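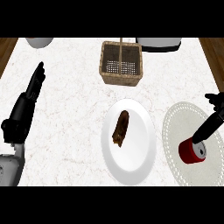 The Groseck sim set now stands at 489 episodes, and Farah's counter says 136 of those use the right arm only. We have become world experts in ignoring the left. The basket at the back of the marble is empty, and the can on the lace placemat has the arm's full attention.

Gilberto Paucar wrote:
> Can we drop the 2 oldest batches before November?

Fine by me. Keep batch 3, Pivik still trains on it.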